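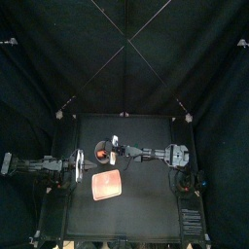
Meeting in the middle.

Print | E-mail
3 min read

Back from Durkcombe late Monday, laundry everywhere, writing this before I forget it all.

So my sister and I live 800 miles apart. For years one of us did the whole drive and the other one cleaned the house and felt guilty. Then last spring she said why don't we just pick a town halfway. So we did. Durkcombe! Never heard of it before. One motel, a river, a diner that closes at 2 and a hardware store with a really good candy aisle.

This was our third time. Same motel. Same room even, with the heater that clanks. Asked for the other side of the building, didn't get it.

What I like: nobody is the host. No one strips beds or worries about the good towels. If dinner is bad we both complain. We had a bad one, the fish place out past the Getard turnoff, 50 minutes waiting and then cold fries. She laughed so hard at the coleslaw she had to go stand outside.

What I don't like: packing. I always bring the wrong shoes. Also the drive home, which feels twice as long as the drive there. Hit construction outside Villanueva and sat behind a gravel truck with the windows up for most of a podcast about shipwrecks. Didn't even like the podcast.

Stuff to remember for next time, mostly for me:

Leave by 6. Not 6 and then coffee and then gas.
Cooler goes in the front seat. I can't reach the back, I have tried, it's not safe.
Bring quarters for the laundry room. They don't make change at the desk anymore.
The river path floods. Boots.
Split the room before dinner so we don't argue over it after wine. It came to 70 each with tax and somehow that took us half an hour.

We talked alot about Mom's house this time. Didn't settle anything. She wants to fix the porch before we list it and I want to list it as is and be done. Easier to say that kind of thing on a walk than on the phone though, you can both look at the water. We'll probably do the porch. I don't want to do the porch.

Next one is June if her schedule holds. She wants to try a differnt town, a little further her way, and I said sure and then looked at the map and it's a lot further her way. So we'll see.

OK, dryer's buzzing.

Recent posts
The Meten casserole dish, one year later
Shoes I should have packed
Porch paint: a complaint
Gas station coffee, ranked badly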